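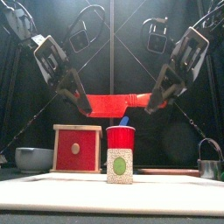
**Two-arm hold: grippers fighting each other**

**ona_v**
Both arms are on position control with a shared clock. When they hold the red scoop between them, the left one on the wide end and the right one on the handle, the force estimates climb until one joint faults. It takes 11 seconds on average. Planner is Clavska, low-level is Ravov at 180 Hz. Any ideas before I rewrite the controller?

**pinmill**
Closed chain with two stiff position loops. Any calibration error between the bases turns into internal force. Make one arm compliant and let it follow.

**ridgeway_e**
Disagree. I'd redo the base-to-base calibration first. Compliance hides a bad transform and it comes back when you try to place the thing.

**pinmill**
You'll never calibrate it to zero – and plastic parts slip in the fingers anyway.

**ona_v**
Last calibration used 42 poses from the wrist cameras. Residual looked fine, but most poses were low, near the table, and the hold is above the cup.

**ridgeway_e**
There's your problem. Spread the poses over the height you work at.

**ona_v**
Redid it with 44 poses, half of them high. The fault now comes at 42 seconds. Better, not fixed.

**pinmill**
So it needs both. Drop the right arm's stiffness along the line between the grippers only, and leave the rest alone.

**ridgeway_e**
Fine by me, as long as the new transform stays in. Post the force log when you've run it.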